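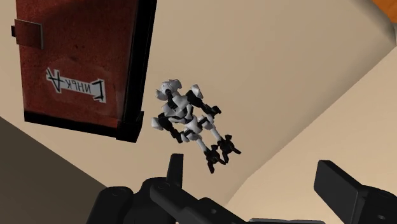

3 min read

Valtbridge Records Store: progress report to the Vaher Fund

Reporting period: April to June
Prepared by: Þórey Hedegaard, project lead
Distribution: Noelia Salcedo (Vaher Fund), Ľudovít Kováčik (Hudeck)

1. Status

Work package 2 (climate control and boxing of the parish and municipal series) is on schedule. Work package 3 (catalog) is behind plan for the reasons given in section 4. Spending is within the approved budget lines and no transfer between lines is requested.

2. Storage environment

The dehumidifiers in the lower store were commissioned in April. Relative humidity has stayed within the target band since the second week of operation, apart from two short excursions in May. Both coincided with deliveries through the loading door. The door seal was replaced by Hudeck under the existing service contract, and no further excursion has been logged.

Temperature is stable in the lower store. The upper store still warms up in the afternoon, usually peaking near 4 p.m. Hudeck has recommended reflective film on the south windows. A quotation is expected in July and will be charged to the maintenance line if accepted.

Data loggers are read weekly. The logger in bay 3 was found to drift against the reference instrument and has been sent for recalibration. Readings from that bay for May should be treated as indicative.

3. Boxing and labeling

All 100 boxes in the first batch of the Pakance estate papers have been transferred to acid-free enclosures and shelved. Lutfa Kanagaratnam supervised the transfer. Metal fasteners were removed where this could be done without loss to the sheet. Fasteners that had corroded into the paper were left in place and the items flagged for the conservator.

Original labels and wrappers are kept when they carry any writing, including writing in scripts the team does not read. They are placed in a polyester sleeve inside the new box and given the same reference number. The temporary pencil numbers used during the move will be erased after the shelf check.

A small group of oversize plans does not fit the standard enclosures. Three flat folders have been ordered from the existing supplier.

4. Catalog

The import of the old card index was planned for May. Kasun Kanagaratnam ran a test import and found that the date field had been used for both the date of the document and the date of accession, with no marker to tell them apart. The cards are being checked by hand against the accession registers. The work is slow but needs no outside help.

The public search page depends on the import and moves back with it. The revised target is September.

5. Risks

Catalog delay: likely, moderate effect. Covered by the revised target above.
Upper store temperature: possible, low effect. Sensitive photographic material has been moved downstairs in the meantime.
Conservator availability: possible, moderate effect. The current agreement ends in August and a renewal has been drafted.

6. Next period

Shelf check of the first batch. Start of the second batch of the Pakance papers. Completion of the card check and full import. Decision on window film.

7. Request to the funder

We ask the Vaher Fund to confirm the September date for the search page in writing, so that the payment schedule can be amended. The expenditure table and logger readings are sent separately.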